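# The blood test that wants to know how old you are

The Bitia kit comes in a flat grey box that fits through a letterbox. Inside are two lancets, a small tube, a plaster and a card telling you to wash your hands in warm water. It costs £149. For that you get a finger-prick test and, ten days or so later, a number: your "inner age", worked out from a handful of markers in your blood.

Mine came back four years higher than my passport says. I was invited to subscribe.

I had been expecting something of the kind. Home testing has been growing for years, and the pitch has moved on from "find out if something is wrong" to "find out how well you are". It's a clever shift. A person who feels ill goes to a doctor, once, and wants it sorted out. A person who feels fine can be tested every three months for the rest of their life.

The company's leaflet says its score draws on 100 pieces of information, which sounded like a lot until I counted what I had been asked. Most of them came from an online form. Did I smoke? How often did I eat oily fish? Did I wake in the night? I could have told anyone at the bus stop in Jamstead that a person who sleeps badly and avoids mackerel might do better to change both, and I wouldn't have needed to bleed on a card first.

The blood part is less silly. Cholesterol is worth knowing. So is average blood sugar, particularly if there is diabetes in the family. These are ordinary tests with long histories behind them, and in many cases your surgery will do them for nothing. What I can't find is a good reason to stir them together and pour out an age.

I asked the firm how the sum was done. The reply was friendly and said the method was its own property. I asked whether a customer whose number fell by three years had been shown to live longer, or to have fewer heart attacks, or even to take fewer days off work. The second reply was shorter. It sent me to a page of customer stories.

There is also the wobble to think about. Blood results shift with what you ate, how you slept, whether you had a cold last week and how well the sample travelled. So I bought a second kit, with my own money, and took it at seven in the morning two weeks after the first. I changed nothing in between, unless you count a long weekend at Nesdale with a good deal of cheese. My inner age had dropped by six years. The report congratulated me on my progress.

A spread like that, in one middle-aged writer, proves very little. I know that. But it ought to bother a company that sends out graphs with arrows on them, and it ought to bother the customers who are told to buy fish oil, at extra cost, when the arrow points the wrong way.

The defence you hear most often is that none of this does any harm. If a number gets someone off the sofa, who cares where it came from? I have some sympathy. I walked more in May, between the two kits, than I had all winter, and I suspect wounded pride had a hand in it. Still, harm comes in small sizes too. A slightly odd result leads to a worried phone call, then an appointment, then a repeat test, which is normal. Somebody at the surgery has spent time on that, and it wasn't the firm that sold the box.

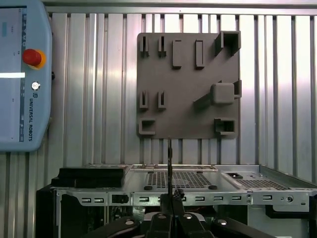
*Words by the Health Desk | Chowdhury Quarterly*

Then there are the people who get a flattering number. They worry me more. A man of 60 who is told he is 49 inside may well decide that the letter about his bowel screening can wait, or that the breathlessness on the stairs is nothing much. The report does carry a line saying it is no substitute for medical advice. It is on the last page, in pale type, after the recipes.

Rules are thin here. A kit that claims to diagnose an illness has to meet a certain standard of proof. A kit that offers "insight" into your "wellness" has a good deal more room, and the wording on these boxes has plainly been chosen with care. I read mine three times and couldn't find one claim firm enough to be wrong.

If you're tempted, ring your surgery first and ask what you are already due. Blood pressure can often be checked at a pharmacy in a few minutes. If you still want the kit after that, ask the seller what would count as a meaningful change between one test and the next, and get the answer in writing. I have asked twice - nearly two months have gone by since the first email - and I'm still waiting for mine.

My subscription offer, meanwhile, has been extended, with 10 per cent off.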